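Got back last night from the open day at the Mthembu mill and my feet still hurt, so forgive the order of this.

The mill sits behind the old rail yard in Grultska, and they let people in once a year. I signed up for the 9/13/19 tour the minute the list opened. There were 17 of us in the morning group, mostly home sewers, plus a couple of students from the evening tailoring course who asked much better questions than I did.

We started in the knitting hall. It is LOUD. Ear plugs come in a little paper cup at the door, and you want them. Dumisani Mtshali, who has run the floor there for 24 years, led us between the circular machines and shouted the whole way (cheerfully!). He let us feel the difference between fleece before brushing and after, and I could have stayed at that table all day. Before brushing it's all tiny loops, and then it goes through the rollers and comes out like a kitten. 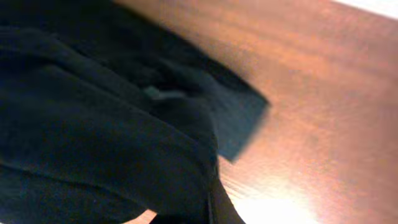
The dye house was my favorite part. Black is the hardest shade to keep steady, Dumisani told us, and they keep a cabinet of old swatches to check each batch against under three different lamps. Two pieces I would have sworn were the same turned brown and green once he flipped the switch. I have a whole shelf of "black" thread at home that I now don't trust one bit.

Lunch was in the canteen - bean stew and flat bread, five dollars, go early. Hendudico had a stand by the door with shears and chalk, and I bought a pair of snips I didn't need. 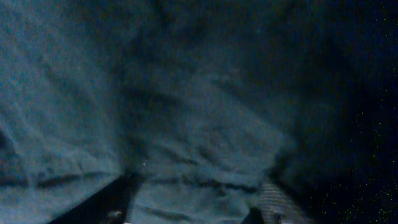
Afternoon was finishing and then the remnant room. Everything is sold by weight, and the good ends go in the first 15 minutes. I came away with a heavy navy cotton that wants to be a work jacket, and over 46 ounces of rib knit for cuffs. My sister grabbed the last of the gray jersey, and we're still discussing that.

Parking is on Omer Street, not at the gate. They do a smaller evening in November with just the dye house, and I've already put my name down. Bring cash and a big bag.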